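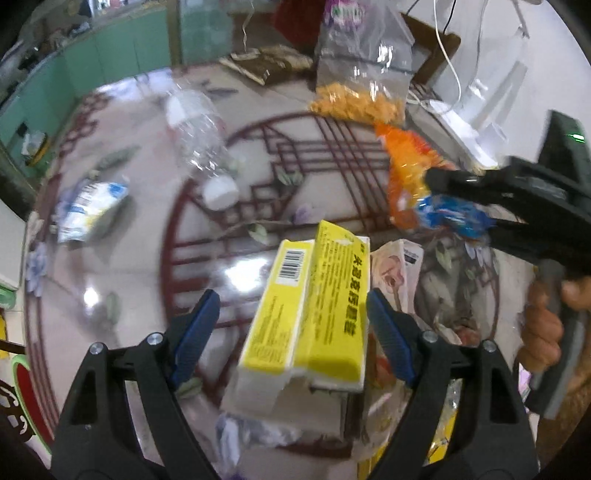
노란 상자와 오렌지색 사탕 봉지.

8월 들어서 집에 있는 간식을 정리하고 가계부를 다시 쓰기 시작했다. 작년에도 두 달쯤 쓰다가 그만뒀는데, 이번에는 항목을 줄였다. 식비, 교통비, 나머지. 간식은 원래 식비에 넣었다가 따로 뺐다. 따로 빼 놓고 보니 한 달 간식비가 생각보다 컸다. 편의점에서 3,640원씩 쓰는 건 기억에 잘 안 남는데 영수증은 남는다.

앱은 Pinau를 쓰다가 지웠다. 카드 내역을 알아서 불러오는 건 편한데, 불러온 걸 내가 안 보게 된다. 지금은 줄 있는 공책에 볼펜으로 쓴다. 저녁 먹고 나서 그날 영수증을 꺼내 적고, 적은 영수증은 버린다. 시간은 5분도 안 걸린다. 밀리면 귀찮아지니까 사흘 이상은 안 미루려고 한다. 지난주에 한 번 밀렸고 그때는 기억이 안 나는 돈을 그냥 '모름'이라고 적었다.

'모름' 칸은 만들어 두는 게 좋다. 예전에는 합계가 안 맞으면 그걸 맞추느라 한 시간씩 앉아 있었고, 그러다 가계부를 접었다. 이번에는 안 맞으면 모름에 넣고 넘어간다. 첫 주 모름이 거의 20,000원이었고 둘째 주는 그 절반이 안 된다.

교통비는 줄일 데가 별로 없었다. 회사까지 버스로 41분 걸리고 갈아타는 곳은 한 번이다. 비 오는 날 택시를 탄 게 두 번 있는데 둘 다 퇴근길이었다. 우산을 회사에 하나 두기로 했다.

식비는 장보는 곳을 바꿔 봤다. 집 앞 Brunet 마트는 채소가 비싸고 두부가 싸다. 조금 걸어가면 있는 Stallport는 반대다. 둘 다 들르면 제일 싸겠지만 더워서 그렇게는 못 하겠고, 주중에는 Brunet, 주말에는 Stallport로 나눴다. 대파는 한 단 사면 꼭 남아서 썰어서 얼려 둔다. 양파도 얼려 봤는데 볶을 때 물이 많이 나와서 나는 별로였다.

간식은 장볼 때만 사기로 했다. 군것질을 끊겠다는 건 아니다. 오후 네 시쯤 단 게 필요한 날이 있고 그건 어쩔 수 없다. 집에서 몇 개 챙겨 가면 편의점에 내려갈 일이 줄어든다. 같은 팀 Walter Salazar 씨는 서랍에 견과류를 통째로 두고 먹는데, 나는 그렇게 두면 이틀이면 다 먹는다.

다음 달에는 통신비를 볼 생각이다. 약정이 언제 끝나는지부터 찾아야 하는데 계약서를 어디 뒀는지 모르겠다.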